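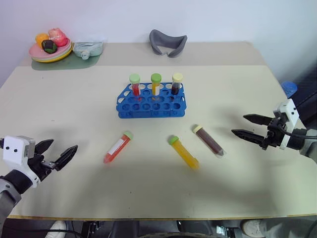 skekura_left
Practice question for the tube task, club rules. Our team (Wutetti, two arms, one working brain cell between us) scores fine on the first tube and then goes to pieces. The rules say any empty hole counts. Our policy has decided it wants the back row, next to the ones already standing, and it will knock over a finished tube to get there. We start with three lying down in front of the rack, red, yellow and brown, caps not all pointing the same way, and both grippers open. 141 demos so far. Do we collect more or change the setup?

farahani_fan
Look at where you've put the brown one. It's right off the fingertips of the right arm. If most of your demos start like that, you've taught it to close its hand and hope.

skekura_left
I feel seen. Most of them do start like that, yes.

Setach2
More demos. We were useless until we had 2,429.

plum_socket
2,429 demos is a lifestyle. We did it with far fewer, but we moved the rack every single time. Also clear the table! You've got plates and toy fruit in the back corner and a gray U-shaped thing behind the rack. The judges' table has none of that.

Setach2
Disagree. Clutter is good for it. A policy that panics at a toy peach deserves to lose.

plum_socket
Then move the clutter too. If the peach never moves, it's a landmark.

farahani_fan
plum is right about the peach, and I can't believe I typed that.
Back to the original question: the red one has its cap up and to the right, yellow and brown have theirs up and to the left. Are you grabbing by the cap or the body?

skekura_left
Body for red, cap for whatever my teammate feels like that day. We swap drivers after 17 runs.

farahani_fan
Well, there's your problem. Pick one grip, write it on tape, stick it to the teammate.

Setach2
Still think it's the number of demos.

skekura_left
Update, 2 in the morning: body grip only, rack moved each run, fruit relocated against Setach's wishes – second tube went in twice. Third one is on the floor. Going to bed.

plum_socket
Which hole did it pick?

skekura_left
Back row. Obviously.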